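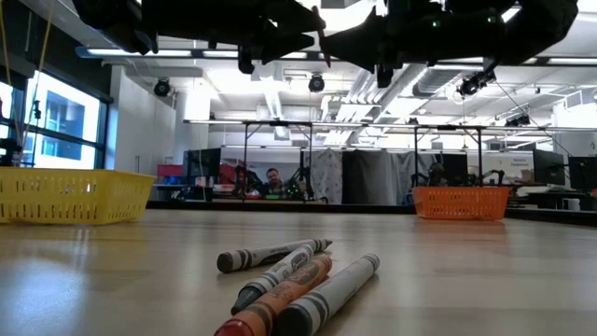 The Gray One

When Uliana Bilyk came to Avcombe in January, they gave her a chair, a headset she did not need, and a list of sentences. Each sentence was a task. "Pass the crayon from the left arm to the right arm." "Put the crayon in the basket." She was to make the arms do what the sentence said, as many times as the list asked, and after each time press one key for good or another key for bad.

She had been a piano teacher for 11 years, in two countries. The woman from the agency said this was very suitable. Uliana did not see why, until the first morning, when she put her hands on the two small leader arms and felt the big ones follow her. There was a delay, very short. It was like playing in a large church, where the sound returns to you a little after the finger.

"Don't fight it," said Hui-mei Tse, who had the next station and had been there since the beginning. "If you fight it, it shakes, and if it shakes you must press bad."

"And how many bad is allowed?"

"All of them. They keep the bad ones too."

The room was on the fourth floor in Skestbridge, above a shop that sold bathroom tiles. In the mornings the light came strong from the window and lay on the tables, and Hui-mei complained that it would confuse the cameras. Somebody from upstairs answered that the light was wanted, because houses also have mornings. After this Hui-mei did not complain about anything in the room. She said they would only tell her it was wanted.

Uliana learned the work in one week. She was good at the passing. The giving hand must not open before the receiving hand has closed, and the receiving hand must not pull. She had said the same thing to children about legato, that one finger waits for the other. She thought of her pupils more than she expected. There was a boy, Danylo, who always let go too early. His music was full of small holes. She had told him perhaps 3,000 times, and then he moved away with his mother and she did not know if he still played.

In the machine's language each attempt was called an episode. At the end of the day a screen told her the number. Her best day in the first month was 677, and she wrote it on the inside of her lunch box lid with a marker. She could not say why. Hui-mei saw it and laughed, and the next day Hui-mei had written her own number on her own lid, and it was bigger.

They were not supposed to know who the customer was, but everybody knew it was Dremwood. Dremwood had made furniture before, and now it wanted to make something that would put the things away which people left on the furniture. A man named Ng came from there every second Thursday, or so it was first planned, and then he came when he liked. He was polite and he stood too near.

"You are very smooth," he told Uliana. He had been watching recordings. "It is almost a problem."

"Why is it a problem?"

"Because everything goes well. The crayon is never in a bad place. When the model makes a mistake it has never seen how to come back from a mistake. It needs to see someone get in trouble and get out again."

"You want me to drop it."

"I want you to nearly drop it," said Ng. "And then to save it."

She tried for the rest of the afternoon. It was the hardest thing she had done in that room. If she planned the mistake, it looked planned. The fingers closed a little to the side, the crayon turned, she caught it, and anybody could see that she had known where it would turn. She pressed good, and felt that she was lying. Then she pressed bad for one that had been truly ugly, where the crayon swung down and she had caught it by the last bit of paper, and Hui-mei leaned over and said, "No, that one is what he wants."

"How do I change it?"

"You can't change it. Do another like it."

But she could not do another like it.

In the evening she walked home by the canal and practiced in her head. At home she took a pencil and passed it from one hand to the other over the kitchen table with her eyes closed. With real hands she could not make it fall even when she wanted. The hands were too old and knew too much. She put on winter gloves. This was better. She put on winter gloves and looked at the television, and the pencil fell on the floor, and she picked it up and began again until the neighbor below knocked on the pipe.

The next morning she asked Hui-mei to talk to her.

"About what?"

"Something I must think about. So that I don't look so much."

Hui-mei considered this for a while, with her hands resting on her own arms. Then she started to tell about her divorce. She told it in order, like a person giving a statement to the police. There had been a house with a pear tree, and an argument about the pear tree which was about other things. Uliana listened and passed crayons. By the time the lawyer came into the story she had lost the gray one twice and saved it once, and the saving was so late and so clumsy that she made a sound. She pressed good.

"Is it good?" said Hui-mei.

"It is terrible. Go on."

They did this for nine days. When the divorce was finished they moved to Uliana's side, which had no divorce but had the leaving, the train, the piano that was sold to a dentist. She found that when she told her own story she was worse than when she listened. Her left hand did strange things. At the part with the dentist the giving arm simply opened, and the crayon dropped and rolled, and she had to go after it with the other arm and corner it against the basket, a long foolish chase. She did not press any key for some time. Then she pressed good, because in the end it had arrived in the right arm, as the sentence asked.

Ng wrote to them both. He said that the new episodes were the most useful of the whole season, and asked what method they were using, because he would like to describe it to the other rooms.

"What will you tell him?" asked Uliana.

"I'll say it's wanted," said Hui-mei.

In spring the list changed to cups and later to towels, and other people came, younger, who listened to music in one ear and were fast. Uliana's chair was moved nearer to the window. She was asked to check the episodes of the new ones, and she watched them at double speed with her chin on her hand. Most were smooth. She marked them good. Sometimes one came where the cup tipped and was caught, and she slowed it down and watched it again, although this was not required.

One day before lunch Ng put a tablet on her table and said there was something she might like to see. It was a test, in another room, in another city. Nobody's hands were on anything. The left arm took a crayon from the table, lifted it and brought it to the middle. The right arm came toward it. Then the left one opened too early. Uliana breathed in. The crayon leaned and started to go, and the right arm went down after it, not quickly, with a little hesitation sideways at the beginning, and got it by the end of the paper.

"You see?" said Ng. "It comes back."

She asked if she could see it again. He played it again. The small movement sideways was there, before the arm went down. She knew it. It was from the dentist, she was almost sure, when she had been looking at nothing and her wrist had first gone toward where a person would be standing.

"What is that?" she asked. "The thing it does first."

"That? Noise," said Ng. "It will disappear with more data."

He took the tablet and went to talk to the towel people. Hui-mei was already eating. Uliana opened her lunch box, and looked at the number on the lid, which was half washed away, and then she asked Hui-mei whether the pear tree was still there.

"I drove past it," said Hui-mei. "He has cut it very badly."

Filed under: Short Fiction / Work Stories
Contact the editors | © 2026 All stories remain the property of their authors | Back to top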